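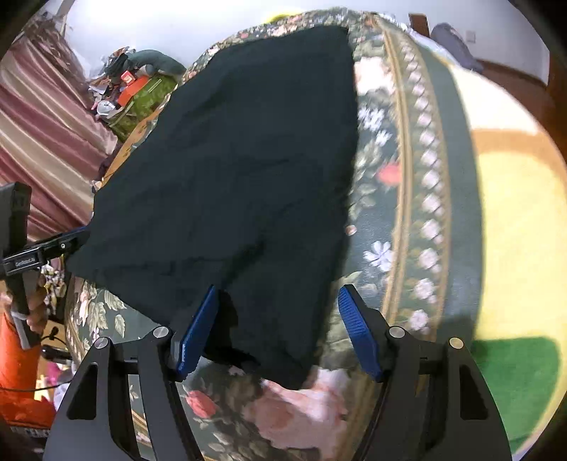
One reader of last term's handout wrote in to ask why black clothes fade fastest along the folds, when the folds get no more sun than anything else. I love this question, and it's a good way into week two, so we'll start there and get to the rest of dyeing afterward.

## Week 2: Dark colors and why they leave

Fading along a fold is mostly wear. When cloth bends, the fibers on the outside of the bend stick out a little, and they rub against the drum, the zipper on your jeans, the back of a chair. In many dark fabrics the dye sits more heavily near the outside of the yarn, with a paler core. Rub off the outer fibers and you see the core. Denim is the famous case (people pay extra for it!), but the same thing happens to a navy skirt or a black apron, only there we call it damage.

So there are two kinds of color loss to keep apart this week:

- **Dye leaving the fiber.** It washes out, or light breaks it down.
- **Fiber leaving the cloth.** The dye is fine, but it went down the drain attached to some lint.

A third thing looks like fading and isn't: broken fiber ends stand up and scatter light, so the surface looks gray and dusty. Wet the spot with a fingertip. If it goes dark again, you still have most of your dye. Try this at home before Friday, on anything dark and old. It's a little bit thrilling.

### How dye holds on

Cotton and other plant fibers are made of cellulose. **Direct dyes** cling to it with fairly weak attractions, so they're easy to use and easy to lose. **Reactive dyes** form a real chemical bond with the fiber, and once the loose extra has been rinsed away, what remains stays very well. **Vat dyes**, indigo among them, go in as a soluble form and then turn insoluble when they meet air. Watching a skein come out of the indigo pot yellow-green and turn blue in your hands is the best minute in this whole course — I've done it for years and I still call people over.

Wool and silk are proteins and mostly take **acid dyes**. The acid in question can be plain white vinegar. Polyester wants **disperse dyes** and a lot of heat, more than we can safely manage in the Nalleck room, so please leave polyester at home. Check the sewing thread too! Many cotton garments are sewn with polyester thread, and it will stay whatever color it was.

### Why black is hard

Very few blacks are a single dye. Most are mixtures, often a deep navy or violet with something orange or brown to pull it toward neutral. The parts don't always leave at the same rate, and so old blacks turn rusty, greenish or purple depending on which part gave up first. Blot a drop of black dye on a coffee filter, stand the end in water, and the mixture will spread itself out for you.

Depth is the other trouble. We measure dye as a percentage of the dry weight of the cloth, and a pale blue needs very little of it. For our black samples we use 8 percent:

| Dry cloth | Dye powder |
|---|---|
| 100 g | 8 g |
| 300 g | 24 g |

Weigh the cloth **dry**. I repeat this every term and every term we get one bucket of charcoal gray.

### Bench work

1. Wash the cloth hot with detergent and no softener. New cotton often carries a finish that blocks dye.
2. Dissolve the powder in a cup of warm water. Mask on while the powder is open.
3. Top up the bath, add the salt, put in the wet cloth. Stir for 40 minutes, with no long breaks in the first ten.
4. Add soda ash, dissolved first, and pour it in away from the cloth.
5. Leave it an hour, stirring now and then.
6. Rinse cold, then hot, then hot again with detergent. Black needs more rinsing than you have patience for.

Cut each sample in half when it's dry. One half goes in your notebook, the other gets taped to the south window in the Bondarchuk annex with a strip of card over part of it. We'll take the cards off in week six.

### For next time

Bring one dark garment you've stopped wearing because it looks tired, plus the care label if it's come off. Read the chapter on lightfastness, and skip the section on printing for now. Pots go back on the lower shelf, scale stays on the bench.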